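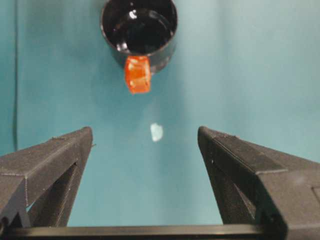

Right, a few of you asked how it's going at work since the arms went in, so I'm going to do a thread and probably regret the length of it. Tea's made, it's gone 9 and I'm on lates tomorrow.

For anyone new: I work at Storkberg, on the returns side. Kits come back from schools and clubs, we empty them, sort the bits, bin what's broken, and make them up again to go out. I've done it for 12 years. Small parts, mostly. Thousands and thousands of small parts.

Until July it was all hands. Now there are two benches with arms on them, a Fliris setup (that's the software, I think, the arms themselves came from somewhere else) and four benches with people. I'm on a bench half the week and minding the arms the other half.

Minding is a funny job. You stand there. You watch a gripper go for a little orange block next to a black cup and you find your own fingers twitching, like when you're a passenger and you press the brake.

What I didn't expect is how much of it is tidying. A person sees a scrap of something pale on the surface and brushes it off without thinking. With the arms I've got it written on my sheet: check between the fingers, check under the cup, clear any bits. I've turned into someone who notices crumbs.

Also shiny black cups. Whoever picked shiny black cups has never had to look into one under our lights. I've asked for matt ones twice now. The form's in.

And clear plastic! Anything see-through, I get called over. The orange ones are my most called-over thing by miles, I see them when I shut my eyes.

The numbers, because my brother-in-law always asks. Best day on the arm benches so far was 2518 parts sorted. A good person on a good day beats that, but a good person wants to go home at some point and has wrists.

My wrists, by the way: loads better. I used to wear a support to bed. I haven't since August. I want that said because I moan a lot and that bit is a proper good thing.

The less good bit. It's quieter. Six of us used to talk rubbish across the benches all shift and now two of us are stood at the far end watching for a light to go amber. I miss the chat more than I thought I would.

And the pay thing isn't settled. Minding needs 90 minutes of training and a sign-off, and it's still on the sorter rate. We've raised it. The answer so far is "under review", which I've heard before about the microwave.

Nobody's been let go. Two people left over the summer and weren't replaced, so make of that what you like. Hrynyshyn, the place across the yard, is getting a Cindo line in the new year and their lot keep coming over at break to ask us what it's like.

I tell them to get their breaks put in writing before it arrives — the arms don't stop for a brew, and you can end up feeling daft for wanting one.

Anyway that's me. Happy to answer stuff tomorrow if I can, but not about wages at other sites, I don't know them. Night all x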